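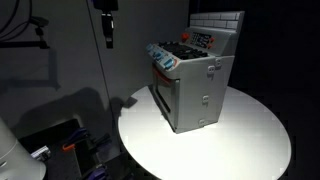 ロボットに「つまみを回す」を教えるのって、こんなに面倒なのか! 12月に入ってすぐ、ロボット学習のチームLernuraを訪ねて、わたしは最初の30分でそう思い知りました。彼らが取り組んでいるのは、人のお手本をまねさせる模倣学習で、いま力を入れているのが「どのデータを捨てるか」という研究。お手本は多いほどいいと思っていたわたしには、かなり意外なテーマです。練習相手は灰色のおもちゃのコンロで、手前に水色のつまみが3つ、奥の操作パネルの両端に赤いつまみが1つずつ。これがなかなかの難物なんだそうです。水色の3つは色も形もよく似ていて一列に並んでいるから、「真ん中を回して」と頼んでも隣に手が伸びてしまう。わたしも家のコンロでよくやります(同じだ!)。

さて、その方法。チーム内ではBarasaと呼ばれています。まず人が遠隔操作でお手本を2,358本集める。ここまでは普通です。そこから一本ずつ「このお手本を抜いたら、ロボットの動きはどれだけ変わるか」を見積もって、影響の悪いものを落としていくんですね。全部を抜いて学習し直していたら年が明けてしまうので、見積もりには小さな代理モデルを使います。このへんの説明はホワイトボードに数式がずらずら出てきて、正直、半分くらいしかついていけませんでした。

で、落とされたのが327本。どんなに下手な操作かと思って再生してもらったら、これがうまいんですよ。迷いがなくて、すっと手が伸びて、くるっと回す。何が悪いのか聞くと、速すぎるのだそうです。つまみの前で一瞬ためらう動きがないと、ロボットは位置のずれを直すやり方を覚えられない。ベテランの操作ほど外されやすいと聞いて、横にいた操作担当の方が苦笑いしていました。

結果も見せてもらいました。コンロの向きを毎回変えながら200回試して、全データで学習したモデルの成功は145回。Barasaで選んだデータのほうはそれを上回ったものの、最終的な数字は論文に載せるまで待ってほしいとのこと。ここは約束なので書きません。ただ、改善の大半は水色のつまみのほうで、赤いつまみではほとんど差が出なかったというのは教えてもらえました。離れているぶん、もともと間違えにくいんでしょうね。

気になったのは、別の現場でも同じようにいくのかどうか。共同研究先のHendleyでは引き出しの開け閉めで試していて、こちらは選別の基準がまるで違ってきたとか。外すべきお手本の特徴が作業ごとに変わるなら、結局は毎回見積もり直すしかない。その計算をどこまで軽くできるかが、次の宿題だそうです。

帰りぎわに、わたしも操縦させてもらいました。狙ったのは真ん中の水色。回ったのは右隣でした。もちろん、このお手本はデータに入れないでもらっています。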